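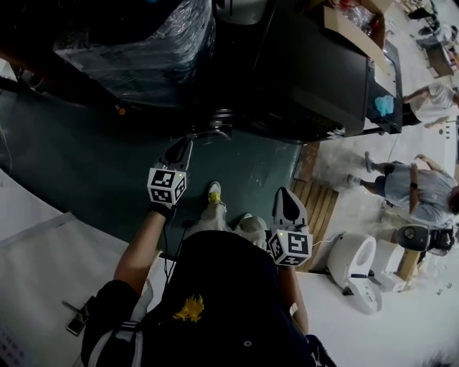
Two hand-held grippers, a wrapped machine and a pallet still on the floor.

Every few months somebody tells me the chores are solved. Dishes, laundry, stocking, packing. Then I go look at a real floor with real junk on it and come home less sure.

Look at what's lying around a working space. Plastic film. A thin cable across a mat. A cardboard box with more plastic stuffed inside it. A cloth shoved in a compartment. Any teenager could tidy that in an afternoon, complaining the whole time. For a machine it's close to the worst list you could write. Film has no shape. Cable has no shape either, and it's attached to something you didn't plan on moving.

I spent part of October at the Stavex plant in Flerstead, where they run an arm that puts lids on tubs. Lovely thing. It did 1,117 lids on the shift I watched and dropped none. Then a tub came down the line with a strip of wrap stuck to the rim and the arm just stopped. A woman walked over, peeled it off, walked back. Four seconds maybe. She'd done that 70 times since breakfast, she told me, and nobody had put it in the report.

That's the job, the peeling. The lids were always the easy part.

So I have some time for the people who put the grippers in human hands and have a person do the work with the machine's fingers. Slow, a bit silly looking, and probably the right way round. You find out fast how much your own fingertips were doing for you. I tried a pair at Holst, on a bag of clips. Took me 165 seconds to open the bag. My own hands, under ten. And I have a brain and thirty years of opening bags!

But watching and copying only gets you so far. The bag I opened was one bag. The next one is taped, or torn, or somebody stapled it. Kultard says its home unit has learned 588 tasks, and fine, I beleive them. What counts as a task though? Is "wipe table" one, or one per table? Is it still the same task when there's a sleeping cat on it?

My guess – shop floors first, and only the tidy corners of them. Lids, bins, boxes all one size. Houses a good while later. I'd be happy to be wrong, I hate laundry more then most people.

Until then, when a salesman shows you the demo, ask him to leave the packaging on the floor. Ask who peels the wrap. And ask what she's paid.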